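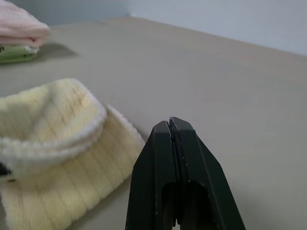 Subject: Re: [laundry-list] fuzzy cloths, fold or roll?

> Does anyone fold the thick fuzzy cloths flat? Mine slump over
> and take up half the shelf. I have 17 of them now, don't ask.

Fold them, yes! Once in half, smooth it down with your palm, then once more. The plush ones with ribs fold best if you go along the ribs – across them they puff right back up. I keep the thin ones in a separate stack, and they never tip over.

Do it on a bare table, too. I used to work on top of the bedspread and everything came out crooked. 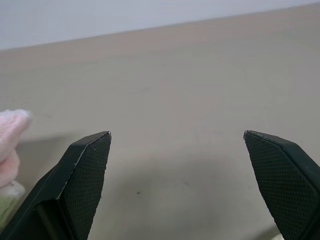

A good wide stretch of tabletop also lets you line up the edges before the second fold. My shelf at the Pirkora place is only 70 cm wide and it holds the lot, with room for hand towels! Stack them with the folded side facing out and you can grab one without dragging the rest along.

Happy folding!
Kiria list member

2 comments

Along the ribs! Trying it tonight.

I still roll mine – they fit my basket better.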